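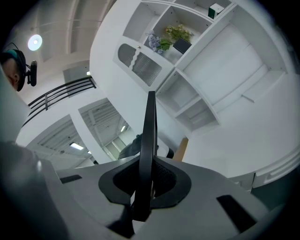
The shelving wall in the main room, with the railing of the upper level. One vented door and the open compartment with the flower arrangement are visible.

Progress report on the storage and tidying works, Villoston house
Prepared for: Marianna Pawłowska, Drovis Fund
Prepared by: Cyprian Krawczyk, project coordinator
Monday, June 21, 2021

Dear Mrs. Pawłowska,

I am sending you the second report on the works which your fund supports in the Villoston house. It covers the time from the signing of the second agreement until today. The first report described mostly the empty rooms and the painting, so this time I write more about the storage and how it is being used.

1. Main room

The large white shelving unit is installed and in use. As you remember, we had a long discussion if the unit should be closed completely or partly open. We decided for the mixed version – doors for the things which are not nice to look at, and open compartments for decoration. The doors with slatted vents were chosen after the advice of the joiner from Jirkard, who was worried about the air inside when linen is stored for a long season. They have a scalloped outline and small round knobs. In my first budget I had a simpler door, and the difference in price was covered from the reserve, as agreed by e-mail.

In one open compartment we keep a flower arrangement. I mention it only for the reason that you asked in spring whether the open parts will stay tidy. So far the rule is that each open compartment has one purpose and it is written on the storage plan. The rule is respected well in the main room and less well in the corridor, where the compartments became a place for keys, letters and gloves.

2. Upper level

The black metal railing is fixed along the edge of the upper floor. Our inspector asked for one correction of the fixing at the stair side. The correction was made by the same company without extra payment, and the signed note is in Annex B.

The upper level was planned as a reading place with low shelves. The shelves are ordered but they are not delivered. The supplier has moved the date two times and now promises November. I am not satisfied with this and I asked for a written confirmation. If we do not receive it, I would like to move this order to Jirkard, which can make the same shelves for a slightly higher price.

3. Lighting

The ceiling lights in the main room and in the room behind the glass are connected. The round light in the main room gives enough brightness for work at the shelving in the evening. We still have to decide about the switches – at present a person who comes from the garden door must cross the whole room to turn the light on. The electrician proposes one additional switch, and the cost is in the table of changes.

4. Sorting of the household items

The list which we took over from the previous manager had 321 entries. After the sorting, 147 of them have a permanent place in the new storage and are marked on the plan. The rest is waiting in the boxes at Jabłońska, where we rent a dry storage room by the month. Part of it should be given away, but I need your decision about the older tableware, as it was bought with the money of the first grant and I do not want to make a mistake with the rules.

The sorting takes more hours than I wrote in the schedule. Opening a box is quick, but deciding about the things inside is slow, especially when two persons have different opinions. From this month we work by category and we finish one before we start the next. Linen is finished, kitchen items are in progress, and books were not started.

5. Money

From the reserve we used 3,000 for the vented doors. No other line was exceeded. The rent at Jabłońska is paid until the end of the summer. The invoices are scanned and sent separately, in the order of the budget lines.

6. What I ask from you

Please confirm the additional switch and the possible change of supplier for the upper shelves. Please also write to me what to do with the tableware. I would be grateful to have the first two answers before the next visit of the electrician, whose calendar is quite full.

With kind regards,
Cyprian Krawczyk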